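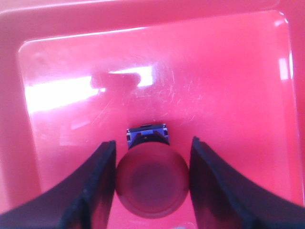 # Where Old Parts Go to Wait

Gollora is a secondhand parts store on the east side of Bresudville, two doors down from a tire shop. It sells switches, knobs, hinges, fuses, casters, cabinet latches, lamp sockets and the feet off washing machines. Almost nothing in the building is new. Most of it costs less than a cup of coffee, and a customer who wants a single screw can buy a single screw.

Stores like this used to be common. A town with a factory usually had at least one place that bought what the factory cleared out and sold it across a counter. Bresudville had Dorkell, which made commercial laundry equipment until the plant closed, and for years the surplus trade in town lived mostly on Dorkell leftovers. When the plant went, three of the four surplus dealers went too. Gollora stayed open by changing what it bought. It takes in broken appliances, office furniture, shop machines and the contents of garages, and it pulls them apart.

The pulling apart is done in a back room with two long benches and a radio. A dishwasher takes under an hour. The pump, the door latch, the racks, the rack wheels and the spray arms are kept. The steel tub goes to a scrap yard. The control board is kept if the model is one people still ask for, and the staff have a fairly good sense of which ones those are. A vending machine can take most of a day and is considered a treat, as the coin mechanism, the lock, the motors and the light fixtures all sell.

## What sells

Rack wheels for dishwashers are the most popular item in the store. They crack, they fall off, and the whole machine seems broken when they do. Oven knobs are second. After that come drawer slides, chair casters and refrigerator shelf clips.

Switches make up a wall of their own. There are 259 small drawers on it, labeled by hand, and they cover everything from table lamps to table saws. Customers tend to bring the dead switch with them in a sandwich bag or a coat pocket. The staff prefer this to a photo. A photo doesn't show the depth of the body or the spacing of the terminals, and those are the two things most likely to be wrong on a replacement.

The slowest sellers are power adapters. The store has six crates of them and has stopped taking more. People own a drawer full already and never have the one they need, but they rarely think to come looking for it at a parts store. They buy one online, and a year later they drop off the old one. 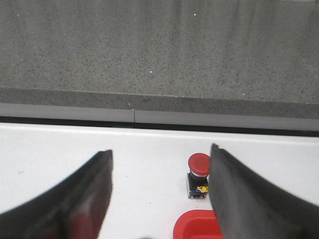
## The sorting problem

Taking a machine apart is the easy half of the work. A used part has value only if it can be found again, and the store has learned this by losing things. A box of porcelain lamp sockets once sat under a bench for years while the counter told customers there were none.

The current method is called Bravo, after the brand name stamped on the lid of the first set of drawers the store bought. It has few rules. A part is sorted first by what it does, then by size, and only last by what it came out of. A latch is a latch whether it held a freezer shut or a filing cabinet. The older method went by machine, and it worked well for the person who had done the dismantling and poorly for everyone else.

Bravo also set a limit on the pile of things waiting to be sorted. When seven tubs are full, dismantling stops until at least one has been emptied. In November, when people clear out basements before the holidays, that can mean a whole afternoon of sorting with the benches idle. The staff complain about the rule and follow it.

Anything that can't be identified goes on a shelf near the register. Regular customers look it over while they wait. Retired machinists are good at this, and so are people who grew up on farms. A curved piece of cast metal stayed on the shelf for months before a customer recognized it as part of a grain scale, bought it and took it home. He had the scale.

Electrical parts get more care than the rest. Switches are checked with a meter before they go in a drawer, and anything with a cracked body or a burned terminal is thrown out. The store sells them as used, with a sign that says so, and it won't give wiring advice. Customers who ask are told to call an electrician, and there is a stack of cards by the door from two who do small jobs. 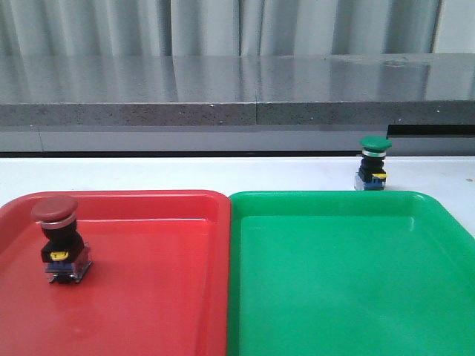

## Who comes in

On a weekday morning in May 2022, the counter was busy from opening until lunch. A landlord wanted matching knobs for a stove in a rental. A woman was restoring a sewing table and needed one hinge with a bend that no longer seems to be made. Two high school students were buying motors for a stage set. A man spent about an hour in the caster aisle and left with one caster.

Prices have not gone up much. Small parts are sold by the piece or by the scoop, and the scoop is an old flour scoop with a dented lip. Larger parts are marked with a grease pencil. There is some haggling over motors and very little over anything else.

Repair has become more popular lately, and the store has noticed. New customers arrive with a video saved on their phones and a clear idea of the job. They often lack the name of the part. Much of the counter work is translation from "the plastic thing that holds the other thing" to something with a drawer. A binder of exploded diagrams, many of them from old Dorkell service manuals, sits open beside the register, and people are encouraged to point.

The bigger worry is supply. Newer appliances have fewer parts worth saving. Panels are glued, latches are molded into doors, and knobs have given way to touch controls. A ten-year-old dryer might yield a full tray of useful pieces, and a newer one might yield a motor and a belt. The store now pays a little more for older machines and turns down some recent ones.

It has also begun taking hardware from buildings. A school renovation across the county line brought in door closers, coat hooks and a great many brass room numbers. The closers sold in a week. The coat hooks are in the front window. There are still plenty of room numbers, mostly fours.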